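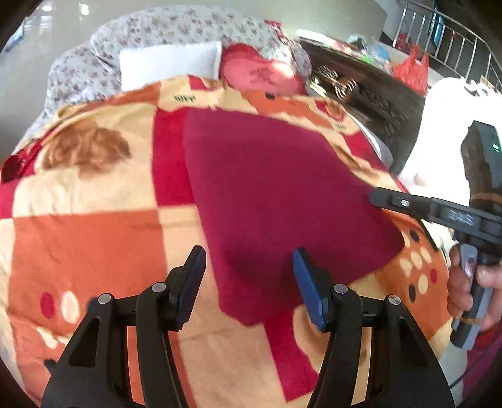 How does the grasp planner choose where to pick up a piece of cloth?
It looks for the sharpest corner on the outline of the cloth, checks that both fingers can reach it, and moves in along the line that splits the corner in half.

That has been the rule since the first version of Skulex, and it hasn't changed in the release that went out to all sites in December. What changed is everything before it. The planner can only be as good as the outline it gets, and for a long time the outline was the weak part.

The old outline step worked on color and edges. It did well on a bare tabletop. On a bed it did badly, because bedding is often printed all over, and a printed flower or a block of red has edges too. A plain maroon cloth on a blanket with bright red blocks is a hard case. Where the cloth crosses one of the blocks, the two colors are close enough that the old step sometimes ran them together. The planner then got a shape with a square corner that belonged to the blanket, and it sent the gripper there.

Inês Sequeira went through the whole recorded set to find out how often this happened. The set holds 2,510 episodes, of which 831 have a patterned background. In 216 of those the old step put at least one corner in the wrong place. On plain backgrounds the same fault was rare enough that we had stopped looking for it.

The new step has two parts. The first is a segmentation model trained on our own episodes from Zenham and Condori, with the patterned ones given extra weight. The second is a check on the result. For each corner the model proposes, the software looks at a small patch on either side of the outline and asks whether the print carries on across it. If it does, the corner is marked as doubtful and the planner skips it. If all the corners are doubtful, the planner stops and asks for a second view from a different angle.

Shadows get their own test. Cloth lying flat on something soft tends to have a dark area somewhere on it, and the old step would cut the cloth in two along the shadow. The new one lets brightness vary a lot inside a shape as long as the hue stays put. This works on single-color cloth. On striped towels it is still off by default, and you should leave it off.

A few people asked about the fingers. Hand-held recordings have the gripper in view all the time, and the linkage and the fingertip pads cover part of the cloth. When a pad overlaps the edge of the cloth, the outline has a bite taken out of it, with corners of its own. We now mask the gripper first, using the finger width reported for that image, and the planner ignores any corner that touches the mask. The mask is made for each side separately, so it doesn't matter if one pad is over the cloth and the other is off to the side of it.

A second gripper in view is another matter. Its position comes from its own tracking, and if the two clocks have drifted apart the mask ends up in the wrong place. The loader in Hemia now compares the clocks when it opens an episode and prints a warning if they disagree. It does not fix them for you. Run the align command and load the episode again.

Speed is the cost. The full chain takes 180 milliseconds per image on the lab machine, and the old one was a good deal quicker. For offline labeling this makes no difference. For live use, set the outline step to run on every third image and let the tracker fill in between. The tracker holds up fine while the cloth is still, but it loses a corner that folds under, so after any contact the outline step should be forced to run once. There is a flag for this called rerun_on_contact. It is on in the sample config and off if you are still using a config from before the release.

Old labels are not touched by the update. If you want the new outlines on episodes you already have, use the relabel tool and write to a new folder - it will overwrite without asking if you point it at the old one. Two people have done that already.

Next on the list are rounded corners. A soft, rounded corner scores low under the current rule even when it is the easiest one to get hold of, and the planner will pass it over for a pointed one farther away. Inês has a branch that adds reach distance to the score. It needs testing on more than towels and napkins, so if you have episodes with odd-shaped cloth, send her the episode numbers.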